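How to Set Up a Guest Room for a Week-Long Visit

March
By the Nesik Home Desk

Most guest rooms are fine for one night. A longer stay takes more planning. Set aside an afternoon and work in this order.

1. Clear the storage. A guest staying a week needs one empty drawer and 14 inches of closet rod. Move your own winter coats out first. Leave five hangers, all the same kind.

2. Make the bed from the mattress up. Wash the pad and the sheets even if they were put away clean. Put a spare blanket at the foot. Skip scented sprays, which bother a lot of people.

3. Stock the small things. Tissues, a water glass, a wastebasket with a liner, and a spare toothbrush cover most needs. Tissues in soft film packs fit in a drawer and travel well if your guest wants to take one along.

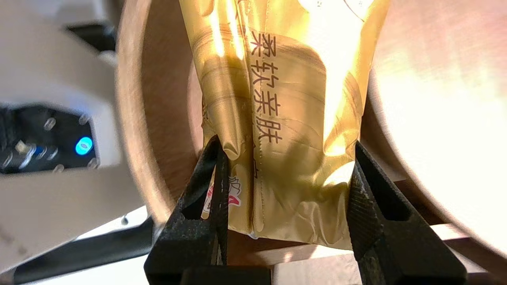
4. Sort out the bedside. The table should be close to the height of the mattress top, within a couple of inches. Guests need a spot for glasses, a book and a drink, plus an outlet they can reach without getting up. A raised rim helps keep pens and pills from rolling off. 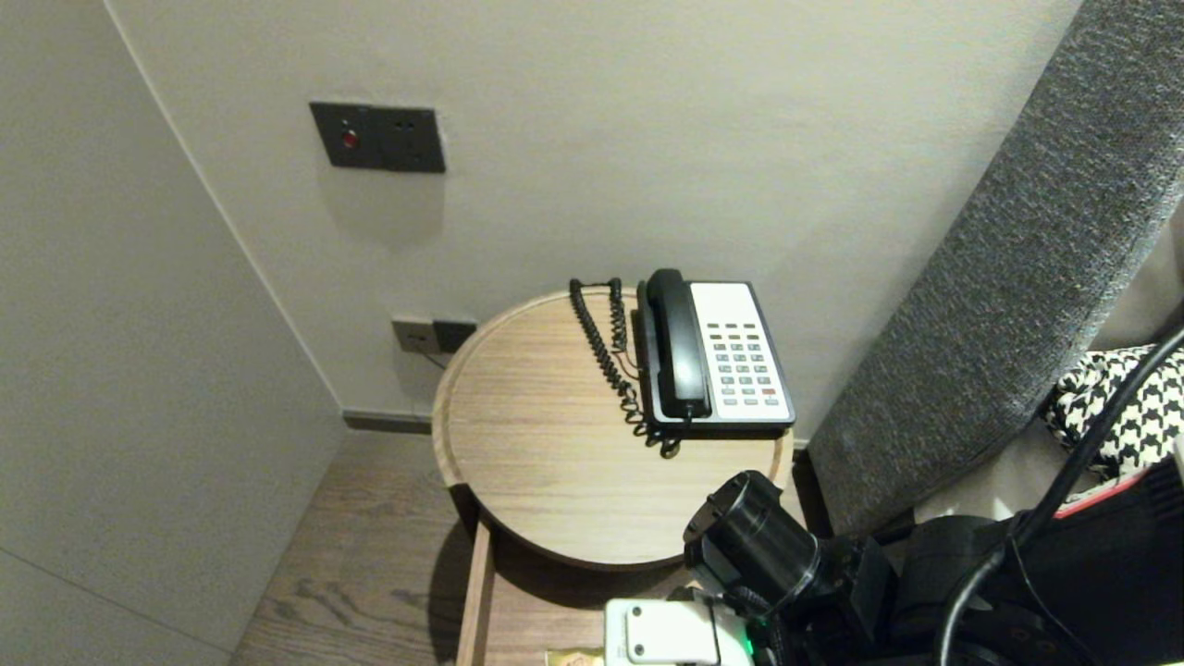 If the only outlet is behind the bed, run a flat-plug extension along the baseboard and keep it off the walking path. Test the lamp with the overhead light off.

5. Write a card. Include the Wi-Fi password, how the shower works, and when the heat drops at night. Ours goes down at 23:00, so we say so. Leave it on the pillow.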